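Plier un vêtement noir à bande blanche, ça vrille à chaque fois

Posée par gindus_30 – rubrique Linge et rangement – 2 réponses

Bonjour, j'ai un haut noir avec une large bande blanche en côtes, bordée de petits liserés. Impossible à plier propre. Je le pose sur le lit, je rabats, et le bas part en torsade. En plus la bande laisse une bosse et ça se voit une fois dans le tiroir. J'ai essayé sur la table, pareil. Je dois en faire 5 du même genre pour le club de Bernent, donc si quelqu'un a une métode rapide... merci d'avance

Réponse de Peiyu Zhong

Ne rabats pas tout de suite. D'abord tu étales, bande vers le haut, et tu tires doucement par les coins du tissu noir. Jamais par la bande, les côtes se détendent et après c'est fichu, ça gondole. Ensuite tu lisses à plat avec la main, du milieu vers les bords. Les plis dans le sens de la bande, pas en travers. Deux rabats suffisent, puis tu roules le bas – pas trop serré. Si ça vrille encore, regarde les coutures de côté, chez moi l'une était plus courte que l'autre depuis un lavage trop chaud. Et fais le sur un drap bien tendu, sur une couette ça glisse. 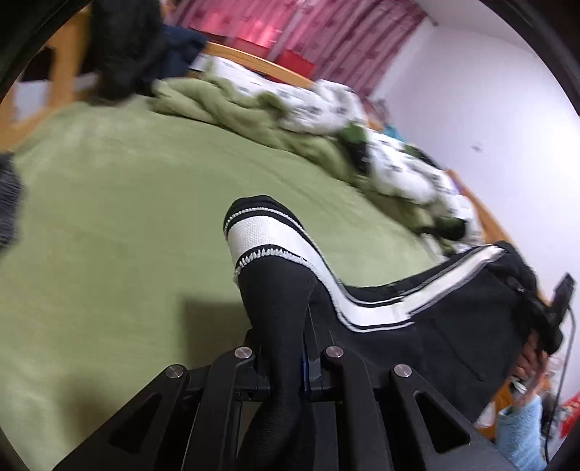 Le tissu noir et sa bande blanche au-dessus du drap vert pâle, bas encore vrillé.

A ce stade on lâche, on secoue un bon coup et on repose à plat. Surveille aussi les petits fils qui dépassent au bord de la bande, les couper court, ne pas tirer dessus.

Réponse de yeom2000

moi je met tout sur cintre, réglé

Commentaire de gindus_30 : pas la place pour des cintres, mais merci. J'essaie les deux rabats ce soir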